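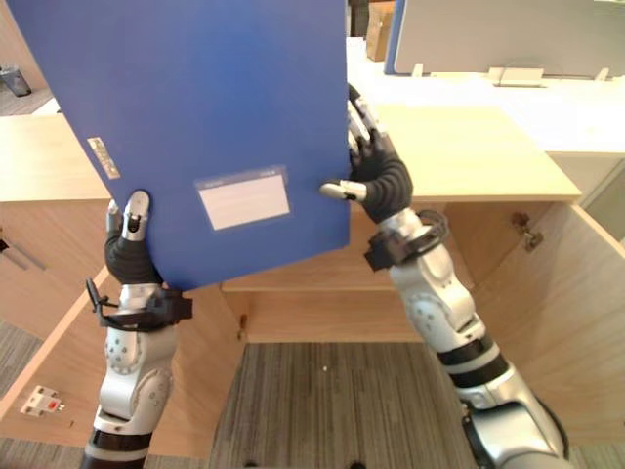

Home / Data / Shelving Notes / Contact

Blue Folder Shelving – Data Card
January 2018, by Guðlaug Ingvarsson

Welcome! I love a well-kept cabinet, and this set is all about one small job in the office: getting blue folders and binders back where they belong. It holds 1,335 records, one for each time something went onto a shelf or came off it.

## What's in it

Records are grouped into 207 sessions, and each row gives the shelf, the folder, its label text (plenty are blank, and that's fine!) and which way the label was facing. We started in December with a much messier sheet, so if you have that one, please throw it out.
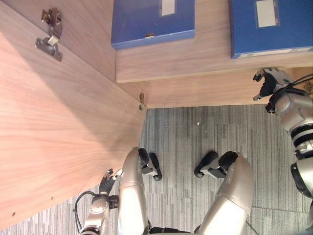
Two blue binders lying flat on the shelf, cabinet door open.

## How to read the columns

`lay` is either `flat` or `upright`. I'm very fond of this column – flat binders behave so differently from upright ones, and you can see it in the times. `door` says whether the cabinet door was open at the start of the record.
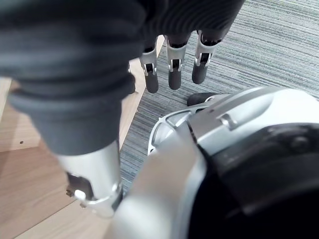
`gap` is the bare shelf left between one binder and its neighbor, in centimeters. Leave it empty if there's only one binder on the shelf.

## Known problems

34 records have no shelf number. Version 2 fixes the label column, where "blank" and "missing" used to be mixed up.
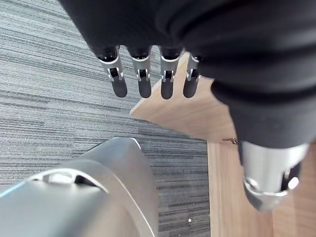

The times are in seconds, and a record ends when the folder is let go – closing the door isn't included. Corrections are very welcome, so send them over!

Related
- Fimel drawer labels
- Zeltton box sizes
- Aubert index cards
- Keteck shelf plans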